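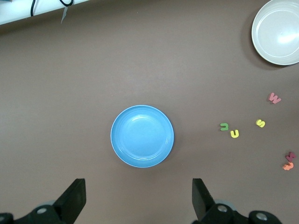 Figure 2. Plastic plate and bowl on a table.

Section 3. Loading the Upper Rack

The upper rack of the Hukstead countertop dishwasher takes cups, glasses, small bowls, and plastic dishes. Heavy pots and large dinner plates go in the lower rack (see Section 2).

Before you load

1. Open the door all the way until it rests flat. The rack will not slide out if the door is only partly open.

2. Scrape off bones, seeds, labels, and large bits of food. Rinsing under the tap is not needed unless the dishes will sit overnight.

3. Turn plastic items over and look for a dishwasher-safe mark. If there is no mark, wash the item by hand.

CAUTION: Thin plastic can warp near the heater. Never place plastic dishes in the lower rack, even on the Short cycle.

Loading

4. Pull the rack toward you until it stops. Do not lift it past the stop. The wheels will come off the rail.

5. Stand plates between the tines with the eating side facing the center of the tub. Leave one empty slot between deep-rimmed plates.

6. Place bowls at an angle with the open side down. A bowl lying flat on its base will fill with water and will not drain.

7. Set cups and glasses along the two outer rows. Glasses should not touch each other.

8. Put lids and other light items under the fold-down clip on the left side and press the clip until it snaps. Very small items belong in the covered basket.

9. Spin the upper spray arm by hand. If it hits anything, move that item and spin the arm again.

10. Push the rack in slowly. You will feel a slight bump as the water inlet at the back lines up.

NOTE: If the rack springs back out, the inlet is not seated. Pull the rack out halfway and push it in again with both hands.

Changing the rack height

The rack has 2 height positions. The machine ships with the rack in the high position. Use the low position for stemmed glasses.

1. Empty the rack.
2. Squeeze the gray levers on both sides at the same time.
3. Lower the rack until both levers click.
4. Check that the rack is level from left to right.

Do not change the height with dishes in the rack.

Choosing a cycle for plastics

Light: Lightly soiled plastic and glass. Runs for 90 minutes.
Normal: Mixed loads. Plastics in the upper rack only.
Heavy: Not recommended for plastic dishes.

Turn off Heated Dry for loads that are mostly plastic. Press and hold DRY for 3 seconds until the light goes out. The setting returns to On after a power failure.

Unloading

Wait 20 minutes after the end signal before you open the door. Steam can burn your hands and face.

Empty the lower rack first so that water from the upper rack does not drip onto clean dishes. Plastic holds less heat than china and often comes out with drops of water on it. Shake these items off and dry them with a towel.

If plastic dishes come out stained

Tomato sauce and curry can leave an orange tint. The tint does not mean the dish is dirty. Wipe oily plastic with a paper towel before loading, and check that the rinse aid reservoir is filled. White film on all items points to hard water. See Section 6, Setting the Water Softener.

Section revised Monday, September 18, 2023. Replaces the February version. Text: Rozália Malý. Technical check: Eugeniusz Nowicki.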